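Reading Aloud in Small Congregations: How the Lectionary Is Used at Two Parish Churches

Student project report, Religion and Society seminar

1. Background

Most churches that follow a lectionary read the same passages on the same Sunday as thousands of others. The choice of reading is made well in advance, and the person at the lectern usually has no say in it. Our project looked at what happens after that point: who reads, which translation they read from, what gets left out, and how much of it people in the pews can recall afterwards.

We worked with two parishes. One is in Kultard, a farming town with a single church that shares its minister with two others. The other is in Vass, a suburb with a larger congregation and a paid parish administrator. Both use the three-year cycle, with an Old Testament reading, a psalm, an epistle and a gospel. In Kultard the epistle is often dropped. In Vass all four are read in full except in January, when the service is shortened because of the heat and the building has no air conditioning.

We did not set out to judge which parish does it better. Neither of us belongs to either congregation, and we told both churches that at the start.

2. Questions

We began with a long list and cut it down after our first meeting with our supervisor. What remained was:

Do listeners remember narrative passages better than passages of argument or instruction?
Does it make a difference if they follow along in a printed Bible or on the pew sheet?
Do the readers prepare, and if so, how?

A fourth question, on whether the sermon changes what people remember, was dropped. We could not separate it from the rest with the time we had.

3. Method

We attended six Sunday services at each church and handed out a one-page form at morning tea. It asked people to write down, in their own words, anything they recalled from each reading. It also asked whether they had followed a printed text. Names were not collected. Across both churches we received 169 forms. A few people filled in more than one over the six weeks, and we had no way of linking those, so 169 is a count of forms and not of people.

We scored each answer from zero to two. Zero was blank or wrong, one was a correct general idea, and two was a specific detail such as a place, a speaker or a phrase. Both of us scored every form separately and then compared. Where we differed we talked it over, and if we still differed we took the lower score. The forms gave us 766 separate answers, fewer than four per form on average, as some weeks had only three readings in Kultard.

We also spoke to the readers at each church. These were short talks, mostly in the hall while chairs were being stacked, and we took notes by hand. We had planned to record them, but several readers said they would sooner not be recorded, so we left the recorder in the bag for everyone.

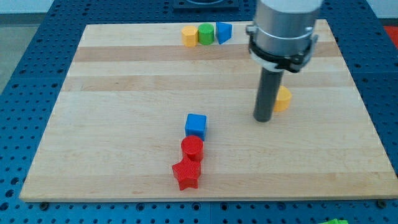
Figure 1. Maple board with three small blocks near the far edge, on a perforated blue table.

The score sheets were kept in a locked drawer and entered into a spreadsheet at the end of each session. We used the Arkaton survey template supplied by the department for the form itself, with the headings changed. The template puts the comments box at the very bottom of the page and most people left it empty. We would move it up if we did this again.

4. Results

Gospel readings were recalled best at both churches. This was expected. The gospel is read last, people stand for it, and the sermon is usually about it. What we had not expected was how well the Old Testament reading did when it was a story. The week with Elijah under the broom tree drew more detailed answers than that week's gospel in Kultard, with several people mentioning the cake baked on the stones.

Passages of argument did poorly. Readings from Romans scored zero more often than any others. Where people did remember something, it was a single phrase, and often one they would have known already. Psalms are harder to place. In Vass the psalm is sung, and people tended to write down the refrain and nothing else. We scored this as a two under our own rules, though we were not happy about it. A refrain repeated five times is a different thing from a detail picked up on one hearing.

Following a printed text made less difference than we thought it would. People who read along scored a little higher on the epistle and no higher on the stories. One woman in Kultard wrote that she closes her Bible on purpose because her translation is different from the one being read and she ends up comparing them - this was the longest comment we received.

Readers at Vass get the passage by email in the middle of the week, with a note on how to say the hard names. Most said they read it through once or twice at home. In Kultard the roster hangs in the porch, and readers look up the passage themselves. Two of them practise out loud. One said he prefers to come to it fresh.

5. Problems

Rain kept numbers down at Kultard on two of the Sundays. The forms were filled in after the sermon, so anything the sermon covered had been heard twice. People who stay for morning tea may also be the ones who listen most closely, and we have no forms from those who went straight home.

Our scoring favours stories. A story has places and speakers in it, and a passage of argument often has neither, so it is easier to earn a two on a story. We noticed this in the third week and decided not to change the rules part way through.

6. Further work

A follow-up could hand the form out before the sermon at one service and after it at another. Vass has said it would be open to this. Kultard would need to be asked again, as the parish is changing its service time from 9 am to 8 am and expects attendance to shift.

It would also be worth comparing translations. Both churches read from the same one during our visits, so we have nothing to say on that.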